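Small Engine and Car Care, Evening Course
Handout for Week 8: Coolant and the Cooling System

Welcome back, everybody! Last week we got through brakes in one piece, and tonight we move on to the part of the car most people never think about until there is steam coming out from under the hood. Please keep this handout in your binder with the others, as we'll come back to it when we get to heaters and thermostats.
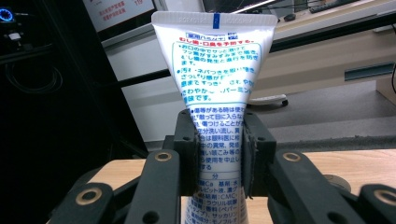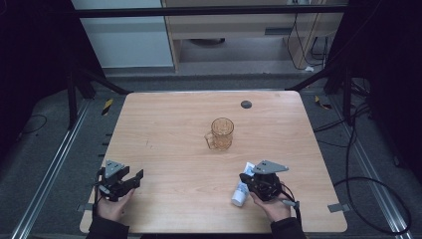 Photos: Lasgate Adult Education, course archive

What coolant does

An engine burns fuel, and a good deal of the heat from that burning never gets to push the car along. Part of it leaves through the exhaust, and a lot of what's left soaks into the metal. Coolant picks that heat up as it moves through passages in the block and the cylinder head, carries it to the radiator, gives it off to the air, and goes around again (and again, and again, for as long as the engine runs).

Plain water carries heat very well, so students always ask why we don't just use that. Well, water freezes, and when it freezes it swells, and a swollen block of ice inside an iron or aluminum casting can crack it. Water also boils too early for comfort and lets rust get started. Antifreeze, usually ethylene glycol, takes care of the freezing and raises the boiling point a little, and the additives mixed into it look after the metal.

The pressure cap

I know I go on about this cap, but bear with me! The cap holds the system under pressure, and liquid under pressure boils at a higher temperature. A tired old cap with a hardened seal lets that pressure go, and then you can have boiling in a system where everything else is in fine shape. Never open it on a hot engine. Wait until you can rest your hand comfortably on the upper hose, then wait a bit longer, and put a rag over the cap before you turn it.

Mixing and topping up

Half antifreeze and half water suits most cars in most climates. Use distilled water if you can get it, and check whether your jug is already premixed before you add any. Color is a poor guide to type, as makers use dyes however they please. Go by the specification in your owner's manual.

Our shop car, the old Guerra, holds 8 quarts, and it gets drained and refilled every 2 years. Write your own car's numbers here:

Capacity: ____________
Coolant type: ____________
Last changed: ____________

Please don't pour old coolant on the ground or down a storm drain. It tastes sweet and it is poisonous to pets and to children. Bring it in a sealed jug and we'll send it off with ours.

For next time

Read the chapter on thermostats in the Pliltard shop manual, and look over your own hoses with the engine cold. Squeeze them gently and note any that feel mushy, brittle or swollen near the clamps. We start at the usual time on Sunday, and do wear old shoes, we'll be draining the Guerra.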